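Wednesday, bin sort cont.

Back on the gray metal bin. Storngate parts list says 62 pieces for the whole lot, havent checked. Bin floor is pretty scratched up, fine for now, wipe down before the next batch. Weighed full box on the Wunlow scale, 1710 g with lid.
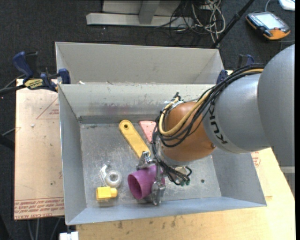 Bin on the wood table, purple cup on its side, long yellow bar w/ hole, pink wedge.

Cup is the awkward one for storage, takes up room whichever way it goes. Put it in last? The small yellow block can share a tray with the flat stuff. Clear ring thing (tape roll?) needs its own label, no idea which list its on.

To do
- trays, need 5 more
- ask Zudar re lids, teh old ones dont fit
- pink wedge: flat pieces or misc?

Stopped 4:30, rest tomorow.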